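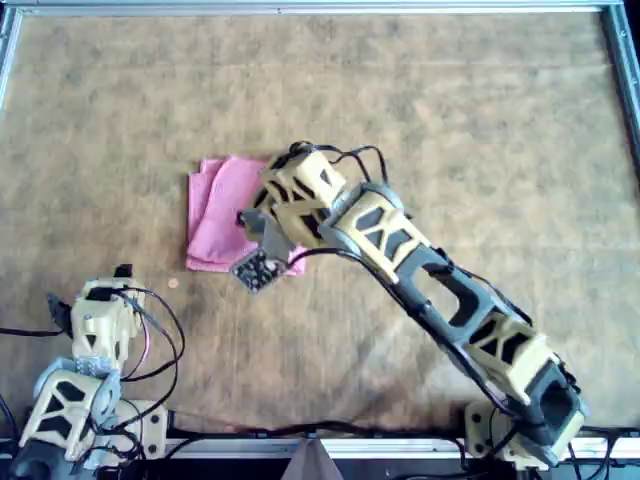

Chapter 6
The Folded Edge

Every household owns at least one towel that refuses to lie flat, and every household blames the towel. This chapter takes the towel's side. By the end of it you should be able to fold a square of cloth so that it stacks and stays where you put it, and to explain to a skeptical relative why theirs slides off the shelf.

Chapter 4 dealt with fibers and Chapter 5 with washing, so we come to folding with clean cloth and high hopes. Students at Prokcombe tend to skip these pages on the grounds that they have been folding things since childhood. So they have, and we have seen their closets. 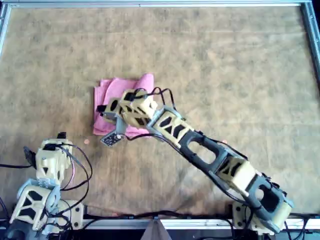
A fold is a small argument between thickness and neatness. Each time cloth doubles over, the outer layer has farther to travel than the inner one, and it comes up short at the edge. Three folds in, the difference is plain to see. The pink towel shows it along the left and top, where the layers stack unevenly. Hornitz weavers called this gap the creep, a name it has earned. You can shrink it by smoothing the cloth after each turn, or hide it by facing it toward the wall, a method with a long and respectable history.

The surface underneath matters too. Cloth laid on cloth grips a little, which helps while you are lining up corners and annoys you when you try to slide the finished stack away.

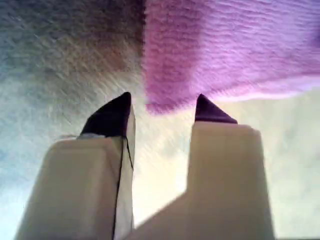

6.1 TEXTURE AND GRIP

Before you fold anything, feel it. A fabric with a soft, textured face holds on to itself and forgives a careless crease. A slick one will wait until you have turned your back. Rub a corner between finger and thumb, then try Exercise 3 with a hand towel and a lining scrap.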